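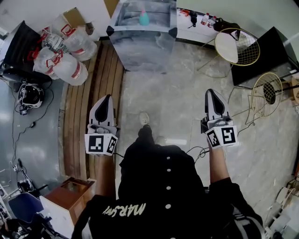 **How do I get the gray haze off polished marble-patterned tile without marking the wood strip beside it?**

Mix the floor cleaner at half the strength on the label, mop the tile with a flat microfiber pad, then go over it again with plain water and a clean pad. Keep the wet pad a hand's width back from the boards and do the last bit of tile with a wrung-out cloth.

---

**Ticket 152 – Floor haze, front room, Stelcombe unit**

Status: closed
Category: cleaning / floors
Product in use: Pelus tile concentrate
Opened: 2023-01-08

**Reported problem**

Tile looks dull after mopping. Shoe prints show up within an hour. The haze is worse on the gray parts of the pattern than on the beige. The wood strip looks fine except for one pale line where it meets the tile.

**Entry 1**

Asked how the concentrate was being mixed. Answer was "a good splash in the bucket." Measured the splash with a kitchen jug and it came to 77 ml in a small bucket. The instruction card we keep in the closet says 10 ml for that bucket. Most of the haze is likely dried cleaner.

**Entry 2**

Tested one tile by the door with plain warm water and a white cloth. The cloth came up gray and a little slippery. Second wipe with fresh water, dried with a towel. The tile had its shine back and the one next to it did not. No vinegar used. The pattern is marble but we have no paperwork from the installer (Retamal) saying what the tile is made of, so nothing acidic goes on it until we do.

**Entry 3**

Did the whole tile area with water only, changing the bucket when it turned cloudy. Furniture and cables went up off the floor first. Took three passes. Two tiles near the counter still had a smear and needed a fourth.

**Entry 4 – pale line on the wood**

The line wiped off with a barely damp cloth, so it was residue and the finish is not damaged. The old string mop was pushing water over the join. It has been thrown out and replaced with a Tulent flat mop, medium pad.

**Entry 5**

Reporter says prints are back but fainter, and they wipe away dry. That is normal for a polished floor. Suggested a dry dust pass at the end of the day and a wet mop once a week.

**Resolution**

- 10 ml of concentrate per small bucket, measured with the cap
- Rinse pass with plain water every time
- Flat mop only, wrung out well
- Wood strip gets a dry pad, or a damp cloth for spots

**Still open**

Ask Retamal for the tile spec sheet. First asked in November, no reply yet. Moved to its own ticket.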